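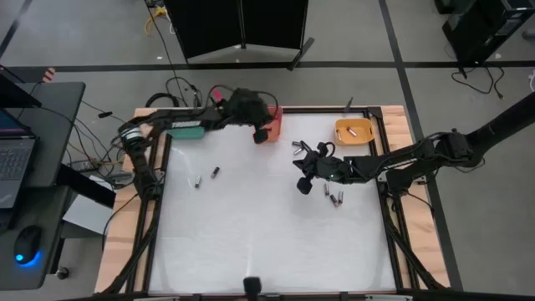 How to Plan a Month of Social Media Posts for a Small Brand

By Iqra Cheema

Most small brands post when someone remembers to. You get four posts in one week, then silence until the next sale. A monthly plan fixes most of that, and it doesn't take a big team or paid software. I use the steps below with clients who run their own accounts and have an afternoon to spare at the end of each month.

You will need a spreadsheet, a calendar, a folder for pictures, and access to the accounts you post from.

Step 1: Look at last month first

Open the insights page for each account and copy your posts into a spreadsheet, one post per row. Add columns for the date, the topic, the format (photo, video, text, link), and the numbers you care about. For most small brands those are replies, shares, saves, and clicks. Likes can go in too, but don't sort by them.

Sort by shares, then by replies. Look at the top few and the bottom few. Write one sentence next to each saying what you think happened. "Asked a question people could answer in one word" is useful. "Good post" is not.

If you have never done this before, go back two months instead of one.

Step 2: Pick one goal for the month

Choose one thing you want the accounts to do. It might be newsletter signups, bookings for a class, or getting past customers to come back. Write it at the top of the spreadsheet.

When I worked with Skoven, a stationery shop with 800 followers, the owner wanted more followers, more sales, and more people at her evening workshops. We picked the workshops. The other two stayed on a list for later. It made every decision after that quicker, including what to leave out.

Step 3: Describe who you are talking to

Two or three sentences is enough. Skip the age brackets and made-up names unless they help you. Say what the person is doing when they see your post and what they already know about you.

Example from the Skoven plan:

Lives or works near the shop. Has bought a notebook or a gift card here at least once. Checks her phone on the bus home and would come to a workshop if it started after work and she could bring a friend.

Step 4: Set up your post types

Choose three to five kinds of posts you can repeat. These are sometimes called content pillars. For a shop they could be:

New in stock
How something is made or used
A customer question, answered
Staff picks
Event reminders

Give each one a color in the calendar. If the month is nearly all one color when you finish, swap something.

Step 5: Fill in the fixed dates

Put in anything that can't move: sales, workshops, holidays you really do something for, delivery cutoffs. Work backward from each one and add the reminders. For a workshop I use a first announcement two weeks out, a second post one week out, and a last call the day before.

Leave out the novelty holidays. If you sell pencils, you can have National Pencil Day. You don't need the other ones.

Step 6: Write the posts in one sitting

Set a timer for 40 minutes and write drafts for as many slots as you can. Don't stop to find pictures or check hashtags. Drafts can be rough. When the timer goes off, take a break, then come back and edit.

While editing, check that:

The first line makes sense without the picture
There is one link or one request, and no more
Dates and prices match the website
You would say it out loud to a customer

Keep hashtags to 2 per post unless you have numbers showing that more works for you.

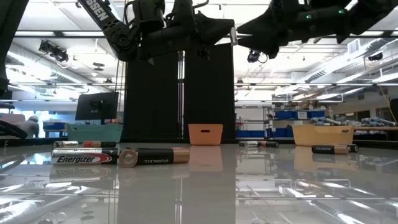

Energizer and Duracell batteries, with small plastic baskets behind.

Step 7: Match pictures to posts

Go through the drafts and put a picture file name next to each one. Use what you have before you make anything new. Where a post has no picture, decide whether it needs one. Plenty of text posts do fine without.

Write the alt text now, in the same spreadsheet. It takes a few seconds per picture at this stage and tends to get skipped if you leave it until the post is going up.

If you use GIFs or memes, keep a short list of ones that fit your brand and check where they come from. A clip that looks harmless may be tied to a story you would not want next to your name.

Step 8: Schedule, but leave gaps

Load the finished posts into whatever scheduler you use. The free tools built into the platforms are fine for one or two accounts. Leave at least one open slot each week for things you couldn't plan, such as a nice customer photo or a late delivery.

Check the time zone setting before you schedule anything. Kiros Demissie, who handles posts for the Vitik café, once had a full week of breakfast specials go out at 11 at night.

Step 9: Plan time for replies

Block out 15 minutes a day, at the same time each day, to answer comments and messages. If two people share the account, write down who covers which days. Save answers to common questions in a shared document, and change the wording a little each time you use one.

For complaints, reply once in public, then move to direct messages. Don't delete a complaint unless it is abusive.

Step 10: Make a pause plan

Decide who can stop the scheduled posts if something serious happens locally or in the news. Write down the login details they need and where the pause button is. Test it once.

Common problems

I run out of ideas by the second week. Read your own inbox. Any question that has come in more than once is a post.

The owner wants to approve everything. Send the whole month in one spreadsheet with a deadline for changes. Approving posts one at a time is slow for both sides.

Our numbers dropped when we started planning. Compare a full month against a full month before you change anything. November and December are hard to compare with the rest of the year for most shops, so use the same month last year if you have it.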